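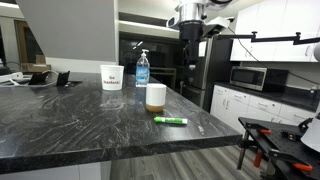 Camera arm sags during a shift, extrinsics drift

Posted by gustberg_cell2 in Fixed Cells > Mounting and Calibration

We run a single arm over a stone countertop, handling small items: paper cups, a pump bottle, a marker. The side camera sits on an articulated arm with knob-locked joints. I calibrate at 7:30 in the morning and the reprojection error is fine. By early afternoon the camera has dropped enough that grasps on the marker land 4 mm off. Cups still work because the gripper has margin there. The knobs are hand tight. Recalibrating at lunch fixes it until the next day. Controller log shows error code 3744 twice this month, both times during a fast retract. Is this the mount or the arm?

utden_maint
Mount. Check in this order.

Power off the arm and support the camera by hand before you loosen anything. Open each joint, wipe the mating faces with isopropyl and let them dry. Oil from hands is enough to make a friction joint creep. Retighten from the base outward with the camera at its working position.

Then shorten the reach. Fold the segments so the camera is as close to the base as the view allows. Sag grows quickly with length.

Look at the cable as well. If it hangs free from the mounting arm, its weight and every tug go into the last joint. Tie it to each segment and leave a slack loop at the end.

Put a witness line across every joint with a paint pen. After a shift you will see which one moved. If the lines are all intact and the error is still there, look at the clamps under the base.

sikora_t
had the same thing, just bought a stiffer arm. never looked back

mestis_lab
Agree with the cable advice. Two additions.

Glue a small fiducial to the counter where the gripper never covers it and check its pose before each run. Stop the job if it has shifted more than 2 mm. Polished stone throws reflections, so use a matte print.

I don't know 3744 on your controller. If it is a following error, lower the retract acceleration first. A hard retract shakes whatever shares the same base, and that would loosen the joints over a day.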